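How Odo Learns to Fold a Towel

Do you like folding towels? I don't, and this is one reason why my friends and I are building Odo.

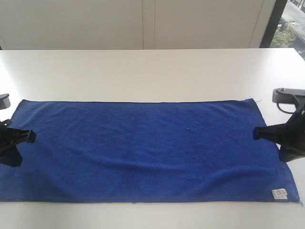
Odo is a robot with two arms. It lives in our shared workshop in Petberg, where people come in the evening to make things. Sheila Nuttall makes clocks there and Cyril Tunstall repairs bicycles. Four of us build Odo: Pauline Oakley, Lempi Honkanen, Sheila when she has time, and me.

At the end of each arm there is a gripper. A gripper is a kind of hand, but it is much simpler than yours. You have four fingers and a thumb. Odo has only two black fingers on each side, and they can do two things: open and close. Try it yourself! Use only your thumb and one finger of each hand, and fold a towel on the table. It is possible, but you must think before every move.

Why is a towel difficult for a robot? A wooden block has always the same shape. If you push it, it is still a block. A towel changes every time you touch it. It gets wrinkles and small waves, and a corner can hide under another part. We chose a blue towel and a white table because the two colours are very different, so the computer can find more easily where the cloth stops and the table begins. Small things can still confuse it. A white label near a corner has the same colour as the table, and loose threads make the edge look longer than it is.

Now, how does Odo learn? We did not write a rule for each wrinkle — there are too many wrinkles in the world. Instead, we show it. Lempi moves two handles, and the arms of Odo copy her hands. The computer remembers every movement. Then we make the towel flat again and repeat. Up to now we have saved 608 folds. In 467 of them the corners met nicely. The others we keep too, in a separate folder, and Pauline looks at them to find what went wrong.

The most usual mistake is that the fingers close too high and catch only air. The second is that they press too low and push on the table. For this we made the arms slower near the cloth. One fold now takes 73 seconds. My grandmother is much faster!

If you want to try something like this at home, begin with paper and two kitchen tongs. Ask an adult before you use any motor or tool. Lay a handkerchief on the table, take two corners with the tongs and bring them to the other side. Then write down each step, also the very small ones. You will be surprised how long the list is.

Next month we will give Odo a sock.

Text: Jonas Kaufmann, Curadside workshop, Petberg | Contact | © Curadside | Back to top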